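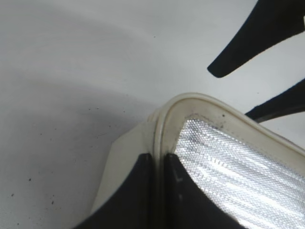

Sternora Twin Bench Cell

The Sternora Twin is a two-arm bench cell for small shops that handle molded parts, covers, trays and similar things. Many buyers come to us after they tried one arm with a fixed clamp, and they found that each new part needed a new clamp. With two grippers, the second one can do the holding. A rounded corner with a raised rim is a good test of this: one pair of fingers sits astride the rim, the other pair comes to the same corner from the side, and there must be space for both. Please think about this when you choose fingers. The narrow type costs the same as the wide type and can be changed with one hex key.

What is in the base package

Two arms with bench mount
Two parallel grippers with black fingers, narrow or wide
Two wrist cameras with cable set
Controller, stop button and power supply
Nidero software, license for one cell, no yearly fee

Bench, computer screen and safety mat are not included. The bench should be heavy and should not move when you push it with your hip.

Price and options

Base package: $3,522
Rakena ribbed finger set, 8 pieces: $995
Delivery: 13 working days after payment, in the lower 48 states

The price of the finger set looks high beside the base package, and customers ask us about it often. These fingers are ground one by one and the set is for both grippers, with one full set of spares. If your parts are dry, clean and not heavy, please start with the standard fingers and order the ribbed ones later. The price stays the same if you order later.
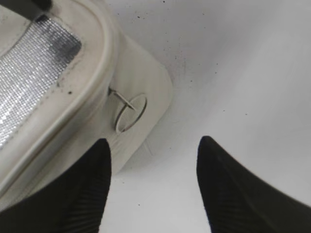 Wrist camera and surface

The wrist camera looks along the fingers, so the operator sees the tips and the part in one view. It works at short distance and it will show you small things which are easy to miss when standing. On a white surface you will see every dark speck beside the part, and on a part of cream plastic also the thin ring lying on the flange and the wire that goes up to the seam. This is useful when you must decide where the fingers may close and where they may not. For your budget it means one more thing: plan a few minutes for wiping the bench at each change of part. Dirt on the bench can be taken for a feature of the part if the software is trained on a clean one.

Shiny parts

Metal mesh and dimpled silver inserts give strong reflections under ceiling lamps. The camera has manual exposure and we advise to use it. A simple lamp with a diffuser is enough in most shops, and you can buy this locally. We do not sell lamps.

Planning your total cost

Please count more than the cell. From our customers we know that the forgotten items are usually these: a second set of fingers, spare camera cables, the time of one person for setup, and floor space behind the bench so that the arms can be serviced. Training is possible in our workshop in Canside and is free for two persons with each base package. Travel is paid by the customer.

If you plan to buy in the next budget year, we can hold the price until May with a written quote – no deposit is needed. Send us a drawing or a sample of your part, and we will tell you which fingers to take, or that the Twin is not suitable for it.

Warranty: two years for arms and controller, six months for fingers and cables.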